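Guides › Robot cells › Safe working
Reading time: 5 minutes

Section 5. Working rules for the bin-picking bench

By the time you reach this section you should have the arm bolted down, the controller talking to it and the gripper opening and closing when asked. Well done, that is the fiddly part over with. What follows is the set of house rules we use at Prindgate whenever the arm is picking blocks out of the metal bin, and we would ask you to read it through once with a cup of tea before you touch the pendant. Most of it is common sense, but common sense is a slippery thing at the end of a long afternoon.

The rules were first put together by Zeishan's predecessor and have been tidied since by Zeeshan Virk, who looks after the benches and is always glad to hear from anybody who thinks a step is in the wrong order. They sit alongside the risk assessment for your own room and do not replace it. If the two disagree, follow the stricter one and let him know.

5.1 Before you switch on

1. Walk right round the bench. Look at the floor as well as the table, and move any cable that crosses the place where you mean to stand. Cables that have to stay on the carpet should lie flat and away from your feet.

2. Check that the bin is clamped. Take hold of the rim and give it a good firm push in each direction. If it shifts at all, tighten the clamp and push again. A bin that creeps during a run will spoil your taught positions, and you may spend a whole morning blaming the camera calibration (we have done this, more than once).

3. Follow the cable bundle along the arm with your eyes, from the upper segment to the wrist and down to the gripper. There should be enough slack for the wrist to turn fully, but no loop so generous that it could catch on the bin wall.

4. Look inside the bin and take out anything that is not a block. Scraps of tape and packing are the usual culprits, and the ridge between the two sections is a favourite place for them to settle.

Note: scratches and smears on the bin floor are normal and do no harm to the picking. Glare is another matter. If the bare metal is throwing bright spots back at your vision system, turn the lamps before you start changing thresholds in Vement.

5.2 Setting out the blocks

5. Put the blocks in by hand with the arm stopped and the pendant in your possession. Let them lie at odd angles, as they would in ordinary use, and leave a few close together. The run is meant to cope with neighbours.

6. Stand back, close the guard and bring the arm down at reduced speed for the first pick. Keep a thumb near the stop button and watch the fingers. They should come down beside the chosen block without pressing on the one next to it, and the red and green blocks make it easy to see which is which when they are lying nearly side by side.

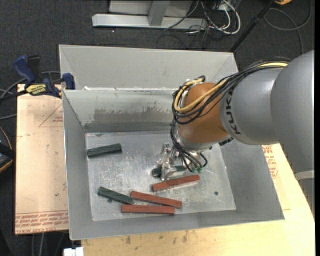 7. If the approach looks right, carry on at reduced speed for 16 picks before going any faster. It feels slow, I know — but a bad approach angle will generally show itself well before you get to the end.

CAUTION: Never reach into the bin to straighten a block while the arm is enabled, even if it seems to be standing still. A paused program can resume. Stop the arm, wait for the pendant to confirm it, and only then put your hand in.

5.3 During a run

8. One person holds the pendant and that person is in charge. Anyone else may call a stop, loudly, and does not need to explain until afterwards.

9. Listen as well as look. A finger scraping along sheet metal makes a very particular sound, and it means your floor height wants setting again.

10. Write any dropped or missed block in the Clenero log as you go along. Leave the tidying of your notes for later.

5.4 Finishing up

11. Send the arm to its rest position, open the gripper and switch off at the controller. Take the blocks out last of all.

12. Wipe the finger faces with a dry cloth and check the small fittings above them for looseness.

The full inspection, with its own checklist, falls due every 14 days and is covered in Section 6.

Filed under: Safety & Good Practice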